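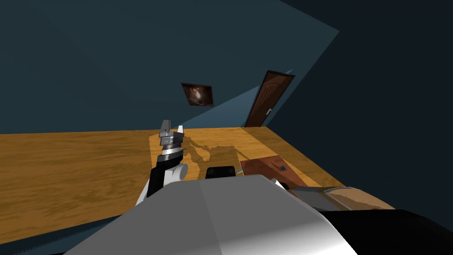

Painting over dark teal, how many coats?

dkartha
We bought a place in January and the dining room is dark teal on every wall. I want a warm off-white in there before my parents visit. The store sold me a gallon of Andusitz primer and said one coat would do it. I did one coat on the wall behind the door and it looks like dishwater. Do I keep priming or go to paint?

Wall is smooth plaster, eggshell finish as far as I can tell. I washed it first with Warrier cleaner and let it sit overnight.

stiltwalker
Keep priming. One coat over a dark color is a sales pitch. Two coats of primer, then two of paint, and you may still need to touch up by the window.

isauro_b
Disagree with the above. Primer is for sticking and sealing. It doesn't have to look white. If the first coat bonded and nothing is bleeding through, go to paint. Finish paint has more pigment than cheap primer, so the third coat of primer does less than the first coat of paint.

stiltwalker
I didn't say three coats, I said two.

isauro_b
Same point at two.

K. Iyengar
Did you scuff it? Eggshell isn't high gloss, but if the last people used a scrubbable kitchen paint it will be slick. Scratch the primer with a fingernail somewhere low after it has had a few days. If it curls off, stop and sand before you do anything else. I skipped this in our hallway and my wife Usha peeled a strip off with masking tape as long as her arm.

dkartha
I didn't sand. I tried the fingernail just now near the baseboard and it left a mark but didn't peel. It has been on for 4 days.

K. Iyengar
A mark is fine. It's still curing. I'd scuff the other walls with 220 before priming them, it goes fast with a pole sander. Wipe the dust off after.

Asdis J
Have it tinted. Bring the store your paint chip and ask them to shift the primer toward it. They usually do it free. White primer under a warm off-white can make the first coat look patchy and people panic and buy another gallon.

Also, is anyone going to ask whether she should keep the teal? Dark dining rooms look good at night. With wood furniture and a couple of lamps I'd leave it alone.

stiltwalker
She asked how to cover it.

Asdis J
I know what she asked. I spent 400 dollars covering a dark green and then put the green back.

dkartha
I did think about keeping it. The room faces north and we eat breakfast in there, so it's going. I might leave one wall and see.

isauro_b
If you leave one wall, cut the corner in with a brush and don't trust tape on plaster. Use a 2.5 inch angled brush. The Bandport one holds an edge well.

K. Iyengar
Tape is fine if you seal the edge with the existing color first. You'd need some of the teal for that. Check the basement for old cans.

dkartha
Found a can, lid rusted shut. Will try tomorrow. The store is tinting the second gallon and I'll do the rest of the walls with that.

dkartha
Update, 26 Sep 2025. Two coats of tinted primer on the long wall and one of paint. There is still a shadow along the ceiling line where I cut in too thin. Second coat goes on tonight.

stiltwalker
Two coats of primer. Good.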